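Will a Robot Ever Clean Up After Me?

October 2022

So I have a confession. My desk at home has looked like a yard sale since spring, and every few weeks I go down the same rabbit hole online, watching videos of robots folding towels and loading dishwashers, and thinking OK, surely this is the year! My sister-in-law Jadwiga says I have now spent more time watching robots tidy than it would take me to tidy. She's right, but I'm not going to tell her that.

What I really want is very boring. I don't need a robot butler. I want something that walks up to the end-of-day mess, puts the pens back with the pens, throws out whatever is trash and leaves my coffee alone. A kid can do it. My kid won't, but a kid can.

And the pens are where it gets interesting (to me, anyway). A marker standing in a paper cup sounds like the easiest thing in the world to pick up. You reach in, you grab it, done. A two-finger gripper has to come down from above, get one finger inside the rim and one outside or squeeze in next to the thing it wants, and do all that without knocking over a cup that weighs next to nothing. I tried it at my kitchen table with a pair of salad tongs and one eye shut. Go ahead and try it, I'll wait. 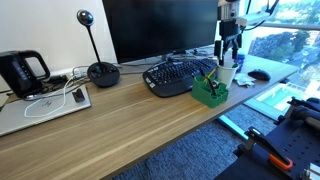
What they can do already

My friend Olesia Hrytsenko works in a parts warehouse, and she gets a good laugh out of me every time this comes up. Over there the machines have been moving boxes for years. Same box, same shelf, same spot on the belt, all night long, and they're great at it! She says the trouble starts when somebody leaves a box open, or a strip of tape is hanging off, and then a person has to walk over and sort it out.

That's pretty much the whole story of home robots too, I think. Vacuuming works because a floor is flat and stays where it is. Ours is called Kolter (the kids named it, don't ask) and it does a decent job until it meets a sock. I've had it 2 years and I still go around picking up the floor before it runs, so I'm basically the robot's maid.

Arms are a different animal. I was reading a long thread the other night where a guy had built one for his garage for under 500 dollars, and he'd let it try to put a single screwdriver back in its slot over and over. It made it 58 times out of, well, he never said out of how many, and I scrolled for a long time looking. I'd love to know! If it's out of 60, sign me up. If it's out of a thousand, I'll keep doing my own screwdrivers.

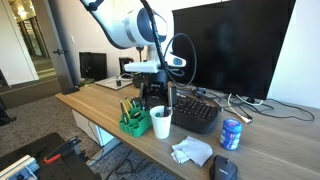 Soft stuff is what I would pay for, though. Laundry, dish rags, the throw blanket that lives on the floor next to the couch. A pen has one shape and keeps it, and so does a tub of gum with a lid on. A white cloth in a heap by the keyboard is a whole other problem, with no handle and no right way up, and I can't see how you'd even teach a machine which part is the corner. Do you fold it? Toss it? I look at the ones on my own counter and I'm not always sure if they're clean.

Jadwiga thinks we'll have a decent laundry robot before her youngest is out of high school. Olesia says no way. I'm somewhere in the middle, leaning Jadwiga on good days, and on laundry day I'd believe anything.

If you've got any kind of arm or gadget doing real chores at your house, please tell me in the comments, and tell me how often you have to rescue it. I want the bad numbers too. Meanwhile Kolter is stuck under the couch again and I have to go get him.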